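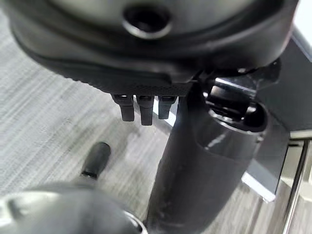
Celano Community Help > Remote operation

Print this page | E-mail this page

Gripper drifts when a task is shown by remote control

Our department records demonstrations by remote control before the arm repeats them unaided. When the same task is shown by hand, the repeat is sound. When it is shown remotely, the gripper closes 3 mm to the left. Is a setting at fault?
Posted by Vutemska, 2026-10-20

Please confirm that the wrist offset is entered in both modes. The two are stored separately, and a firmware update clears the remote one — ours was lost in February. Enter it again, restart the controller and record a fresh demonstration. Earlier recordings will keep the error.
Posted by Wickramasinghe

Operators move too fast. We limit ours to 60 mm per second.
Posted by Prandex

Reader comments

The offset field read zero. It has been corrected and the new recording repeats properly — thank you.
Vutemska

May the old recordings be shifted instead? We hold 2313 of them.
Guest

Related items
Showing a task by hand: joint stiffness
Recording stops after 3000 steps
Remote control: delay between operator and arm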